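Parallel two-finger grippers on a pegboard – Walent vs. Jelberg
Forum: Grippers and end effectors
5 replies

pegleg_robotics
Thursday, October 29, 2020

I finally got both grippers running on the same arm and I am having way too much fun. The job is simple to say: take a hanging tool off a pegboard, hold it clear, hang it back up. The Walent is the lighter one with slim fingers. The Jelberg has more squeeze and a longer stroke, but it's a brick. Same arm, same Hodžić controller, wrist camera on for both.

I've logged 251 tries so far and I want to get to 1000 before I pick a favorite. Numbers when I have them, but the short version is that I love the Walent on thin handles and I did not expect to!

My current layout is below. The paint roller is the one I keep going back to, and the garden trowel sits lower down so the arm has to change its approach.
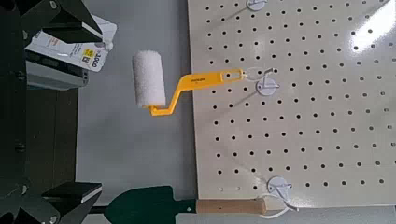
Reply 1
mothwing

Great project. I'd be careful about the roller though. If you grab it by the foam, the softness hides a lot of bad aim, and both grippers will look better than they are. Score the handle grabs separately or you're mostly testing the foam.

Reply 2
pegleg_robotics

Good point, and I do log them separately (grab point is a column in my sheet). I kept the foam grabs in on purpose, because a soft grab is a real thing I want the arm to be able to do. The handle is where it gets interesting – the hole has to slide off the peg hook without twisting, and the roller end wants to swing.

Reply 3
torque_and_cheese

I have to disagree on the Walent. We ran one at Candesbridge for a whole March and the finger pads wore smooth long before the end. Fine on plastic handles, slippery on bare wood. Your trowel has a wood handle, so watch that one. The Jelberg is ugly and heavy and I would still buy it again.

Also, how is your wrist camera coping with the shine on that board? The top right looks pretty blown out to me. I'd turn the exposure down before blaming either gripper for a miss.

Reply 4
mothwing

Seconding the exposure thing. All those little black holes are lovely for lining up the board, right up until a reflection eats a patch of them. Moving the lamp did more for me than any software setting.

On the pads: were you running yours at full force the whole time? Mine have 593 cycles on them at half force and still look fine.

Reply 5
pegleg_robotics

Lamp moves tonight! And fair enough on the pads. I'll check them every hundred tries and post what I see. I'm not ready to give up on the Walent, it's so quick to close and the fingers get in behind a handle where the Jelberg just bumps the board. But if it starts dropping the trowel I will come back here and admit it.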